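About Kukora

Kukora is a language school for adults. We teach English, Italian and Mandarin to people who need a new language for work, for family or for a move abroad. Our classes run in the mornings from 9.15am and in the evenings from 6.30pm, and most of our students come after a day's work.

How we started

The school began as an evening class run by Szu-yu Chu and Guido Bianchini. They had met while teaching at another college, where groups were large and each term followed the same textbook from the first page to the last. They wanted smaller groups and more time for talking. The first term had one Mandarin group and one Italian group, both taught in a rented room above a print shop. English was added the next October, when several students asked if we could teach their husbands and wives.

The name comes from the street we were on then. We have moved twice and kept it.

Our classes

No group has more than 13 students. When a group fills up we open a waiting list, and if the list is long enough we start a second group at the same level. Lessons last 90 minutes, with a short break.

We teach at five levels, from complete beginner to advanced. Before you join, you will have a short conversation with a teacher, in person or by phone. There is a written test for the upper levels only. If the level turns out to be wrong, you can change group during the first three weeks without paying anything extra.

Each course has its own workbook, written by our teachers. The beginners' workbook for Mandarin is called Bravo and the one for Italian is called Illen. They are printed for us by Pradex and the price is included in the course fee. Students who lose a copy can buy another at the front desk.

How we teach

A lesson starts with speaking. Students work in pairs on something they are likely to need, such as changing an appointment, complaining about a bill or explaining to a doctor where it hurts. Grammar comes after that, once people have run into the gap themselves. Homework is set every week. It should take an hour, and teachers return it marked at the next lesson.

In Mandarin we teach characters from the second week. Some schools leave them until later, but our teachers found that students who waited had a harder time at the next level. By the end of the beginners' course you should be able to read 500 words and write a good part of them by hand.

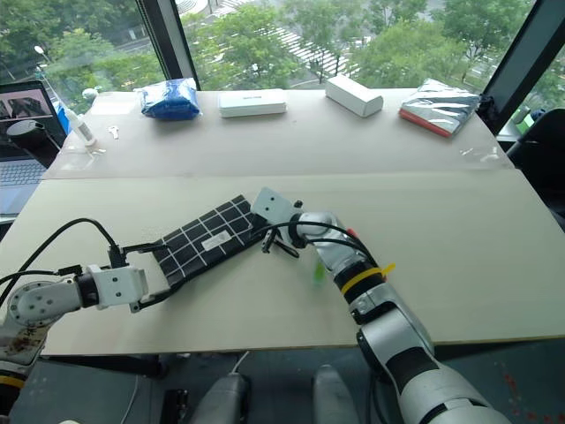
Chia-hao Hung says the homework was what made the difference for him: he had tried two other courses before ours and stopped both times around the past tense, and having a page of his own sentences come back with corrections every week kept him going through to the advanced group.

Other students have told us that the pace in the first month is fast. We agree, and we now run a free catch-up hour at 5.30pm before the evening beginners' classes. You do not need to book.

Our teachers

Szu-yu Chu is head of Mandarin and plans the timetable. Guido Bianchini is head of Italian and teaches the upper levels himself. Chih-ming Cheng leads the English department and runs the exam preparation courses. All our teachers hold a teaching qualification, and new teachers sit in on lessons for a full term before they take a group of their own.

Shih-chieh Kwan looks after admissions, fees and certificates. If you need a letter for your employer or for a visa application, please ask Shih-chieh at least a week ahead.

The school today

Since we opened, 2552 students have finished a course with us. We have 3 departments and a small lending library with novels, graded readers and films. Current students may borrow two items at a time. Former students can keep using the library for a year after their last course.

Visiting us

You are welcome to sit in on one lesson before you decide. Call or write to the front desk and tell us which language you would like and whether mornings or evenings suit you. The desk is open from 8.45am until the last evening class has started. New courses begin in October and February, and enrolment closes when the groups are full.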